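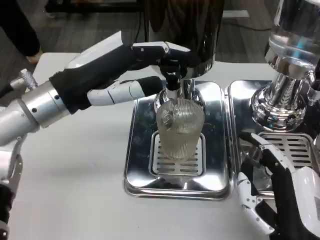
Sharing a Coffee Bar With a Robot: How to Set Up the First Month

When the Irkville branch of our cafe group put a two-armed robot on the espresso station in May, I figured my job was about to get boring. It got busier, and a lot more fun! If your shop is next, this is how we'd do it again.

Step 1. Decide who owns which drinks

Start the robot on 4 drinks, all black coffee. Milk stays with people for now (ours still can't judge foam, and regulars notice). Write the split on a card and tape it up by the register so the whole shift gives customers the same answer.

Step 2. Pick one cup and one spot

Use the same glass for every robot drink and put it on the drip tray grate, directly under the spout. We tried mixing in our tall mugs and gave up before lunch. Leave the tabletop around the machine bare - no spoons, no towels, no tip jar.

Step 3. Put gloves on the checklist

Our robot wears black fabric gloves, and they get coffee on them like anyone's would. Swap them at opening and again at 2 p.m. Pause the arms first, every time, even if you're only straightening a cuff.

Step 4. Rewrite the shift, on paper

This is the part I'd fight for. Remedios Marquez, our lead barista, used to pull shots for most of the morning. Now she spends that time dialing in the grind, tasting, and talking to people at the counter. Those are skilled hours, so we changed her job title and her pay to match. Do that before the robot starts.

Step 5. Taste on a schedule

Pull a test shot every 10 drinks for the first week. If it's sour, go finer on the grinder and try again. Log it in the notebook with your initials.

Step 6. Hold a 10-minute debrief

Do it at closing, standing up, with everyone who worked the bar. Bastian Tiedemann from the Gelitz office sat in on ours and went home with two pages of complaints, mostly about where the stop button was. It's been moved to the register side now, where you can reach it with a tray in your other hand.

We passed 600 drinks before we added anything new to the robot's list. Iced coffee is next, once we've worked out who scoops the ice.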